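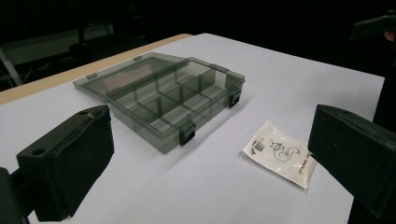
How do you all stop your seed beads ending up in one big mixed heap?
Sort them by size before colour, and only get out what you need for the piece you're on.

gethin_beads
That's my two penn'orth anyway, having asked myself the question on Tuesday and answered it by teatime. I tipped over my 8s and my 11s together and I've been picking them apart with a damp fingertip ever since. Size first, from now on! I had everything by colour because it looked lovely (all the blues together, all the greens) but two greens in different sizes are murder to separate.
Eluned

mossy_pockets
Oh no, poor you. I disagree though, sorry. Colour first every time for me. I don't think in sizes when I'm planning a bracelet, I think "something a bit like wet slate", and if my greys are in seven different places I lose the idea before I've found them. I just write the size on a sticky dot.

tattybogle
Sticky dots fall off. Mine did, in the airing cupboard of all places.

mossy_pockets
Why were your beads in the airing cupboard??

tattybogle
Small flat. Next question.

Wren_in_Leominster
I'm with Eluned on size. I mostly do flat peyote and one wrong bead throws the whole row out, you get that little ripple and then you can't unsee it. What I do is keep the makers apart as well. My Zurnetti ones come up a hair fatter than the Vorholm ones even though both packets say the same size, so I never let them share.

gethin_beads
Wren that is so useful, I've got a cuff on the go with both in it and it's been leaning to the left like a drunk. I thought it was my tension! I've unpicked it twice and had words with it.

Wren_in_Leominster
Could be tension too. Try a row of each on scrap thread and lay them side by side.

pippin77
Can I ask a daft one, does anyone keep beads on the original strings? I bought a hank of the Ogola matte ones and they look so nice hanging on the hook that I don't want to cut them off.

mossy_pockets
Not daft, I do it with hanks. You can slide them straight on to your needle from the string if you go slowly. Tie a knot in the loose end FIRST. Ask me how I know.

tattybogle
I work out of the bags they came in. Bag, saucer, done. All this sorting is a second hobby if you ask me, and I've only got time for the one.

Wren_in_Leominster
Tatty, last month you bought the same purple three times.

tattybogle
It's a good purple.

gethin_beads
Haha. I do see the point about bags, but I bought one of those tubs of 1000 mixed, thinking it'd be good for practising, and you can't work out of that. It's just gravel. Has anybody had any joy with the Flisoletti bead spinner for using up mixes? My sister-in-law swears by hers but she only makes long ropey necklaces where it doesn't matter what comes next.

pippin77
I have one! Lovely for stringing, no help at all for sorting. It wants the bowl a good bit fuller than you'd expect or the needle just skates about. And a curved needle, the straight ones are hopeless in it.

mossy_pockets
Mixed tubs are for tassels and fringe. I'd never try to sort one, life's too short. Fringe hides everything.

Wren_in_Leominster
I would sort it. I'd put the radio on and be perfectly happy till bedtime.

tattybogle
Post it to Wren.

gethin_beads
Wren don't tempt me, I'll do it! Right, plan for now is sizes apart, makers apart, and colours wherever they fall. The cuff is getting unpicked again tonight. If it still leans after that I'm turning it into a bookmark.

pippin77
What thread are you using on it? I've gone off the waxed stuff, it goes grubby on pale beads.

gethin_beads
Waxed, and yes, grubby. What did you switch to?

pippin77
Plain braided, the thin one in smoke. Doesn't fray half as much and it doesn't show between greys. Cut it with old scissors though, it ruined my good pair.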